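Mirnley Stacking Tote, Gray, Large

Storage & Sorting > Totes and Bins > Open Top

In stock. Ships Friday if you order before noon, and the Friday after that if you order at 12:01.

The Mirnley is a large gray bin. We have sold fancier things, and most of them came back. The Mirnley mostly stays where you put it, holding what you put in it, and asks for very little in the way of conversation.

It has an open top, straight enough sides and a rolled rim that doesn't bite your fingers when you carry it full. The floor is flat. We mention this because the previous model, the Dranano, had raised ribs across the bottom that the maker called a "drainage feature." What they drained was the patience of anyone trying to pick up a washer. If you still own a Dranano, it makes a decent planter.

Two Mirnleys will nest when empty and stack when full, provided you turn the top one end for end. There is an arrow molded into the rim to tell you which way. You will ignore it once.

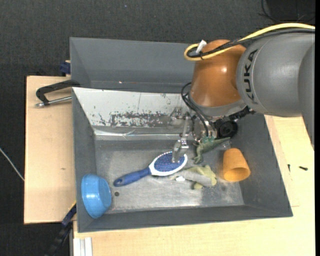 People ask what it's for. Parts, returns, toys, dog leashes, the contents of a desk on somebody's last day. One customer keeps twenty of them in a basement and labels each one "misc," and we respect the commitment. It isn't meant for food, and it isn't meant for standing on, although we've read your reviews and know how you change light bulbs.

Color

Gray. We carried a blue one for a season. It was the same bin, and it drew more mail than everything else in the catalog put together, all of it about whether it was really blue. Gray has been peaceful.

Lids

Sold separately, sorry. The Moradi snap lid fits tightly and comes off with a noise like a starter pistol. The Ralletti drop-on lid fits loosely and comes off whenever it likes -- fine on a shelf, less fine in a hatchback. Neither one fits the Dranano.

Labels

Each bin has a smooth patch on both short ends for a label. Paper labels stick well and come away in one piece if you warm them first with a hair dryer. Duct tape also sticks well. It will be there after all of us are gone.

Cleaning

Warm water and dish soap. Skip the dishwasher, where it won't fit anyway, and skip solvents, which leave a cloudy spot that looks like a fingerprint and can't be talked out of it.

Shipping and returns

Sent singly or in packs of three. The packs arrive nested, and in cold weather they can be stubborn about coming apart. Leave them indoors overnight before you get the crowbar. Returns are accepted for two months, empty please. We still have your leashes.

Goes with: Moradi snap lid, Ralletti drop-on lid, Mirnley label sleeves (pack of 20)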